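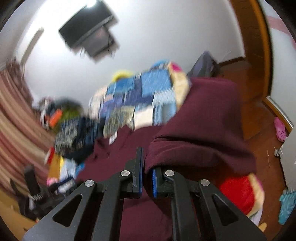 burgundy blanket, spare bed

Forum > Home > Laundry and Bedding
Washing knitted blankets - machine or hand?

flutterby_62
Posted December 21, 2024
Need some help pls. Got a big knitted blanket, burgundy, label's no help. In-laws coming and it smells of cupboard. Can it go in the machine or am I going to end up with a tea cosy? Machine is a Hotix, has a wool setting, never used it.

Wong_Again
Wool setting, 30 degrees, done. Been doing mine that way for years.

mayu.takeda
Please don't until you know what it's made of! Wool felts if the drum moves too much. Bath, cool water, bit of wool wash, leave it 4 hours. Don't wring it.

Wong_Again
4 hours?? It's a blanket not a ham. Twenty mins is plenty.

mayu.takeda
Ok maybe not 4. But I still wouldn't put it in a machine.

J Tamura
Does it even need washing? Cupboard smell goes if you hang it outside on a dry day. Ours had a night on the landing bannister, fine after.

flutterby_62
Dry day in Flutthorpe, good one. Its been drizzling all week.

demarine_dan
Whatever you do dry it flat. Hung mine on the line soaking wet and it grew a foot. Still that shape now, covers the bed and half the carpet.

Wong_Again
That'll be the wet weight, spin it first. Low spin.

mayu.takeda
Or roll it in towels and press. No spin.

flutterby_62
Right, going with the bath tonight and towels. Will use teh airer laid across the chairs. Anyone know if wool wash does for acrylic as well?

J Tamura
Yes, fine for both.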